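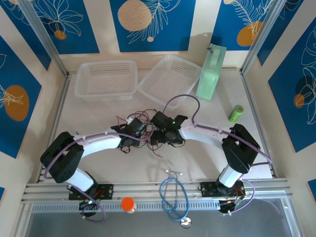
NOSTON, Apr 8, 2025. The Nutmont Repair Library opens its doors for a second season this Saturday, and everyone with a silent radio, a wobbly lamp or a toaster that has given up is invited to bring it along!

The library lends out tools the way other libraries lend books. Members can borrow soldering irons, multimeters, clamps and sewing kits for 2 weeks at a time, and there is no charge for a first loan. Over the winter the shelves grew to 241 items, including a much-requested set of bicycle wheel stands (please book those early, they go fast).

"We had people waiting on the steps in January, in the snow, with record players under their coats," said Bianca Filip, who runs the library. "I loved it. You get to talking with the person next to you, and before long you're holding their flashlight while they look for a loose screw."

New this spring is a beginners' evening on household wiring, led by Domnica Preda. The first session covers plugs, cords and lamp switches, and everything is done on unplugged practice pieces. Later evenings will move on to doorbells and small radios. Children over ten are welcome with an adult.

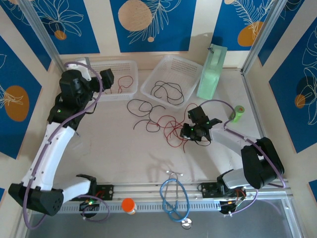

Vasilică Barbu wrote in after last season's final evening to say that he had fixed his mother's kitchen radio on the third try, that it now picks up two stations it never used to, and that he would like the wiring class to run longer so there is time for questions.

It will! Each session has been stretched by half an hour, with tea and cake afterward.

The library is on the ground floor of the Roman Building, next to the bakery. Doors open at ten. Membership forms are at the front desk, and broken things can be dropped off any time during opening hours with a name and a phone number taped on.

Press contact: Alina Roman, Nutmont Repair Library, Noston
163 shares
© 2025 Nutmont Repair Library
Back to top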